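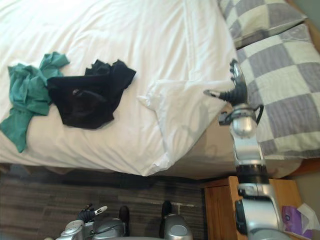

On 6 May 2023, Tautahi wrote:
> We took the swing off the porch in January and put in a Jukodine
> glider. Best thing we ever did. You'll sit out 90 minutes a night
> and the neighbors will start waving.

I doubt it. We've had 2 of those gliders out at Breltetti and both squeaked by the second summer. My street doesn't wave at anyone, glider or no glider. Has anybody kept one going past 2 years without new bearings? I'd like to hear from them before I give up my rocker.

Tendix list member, back steps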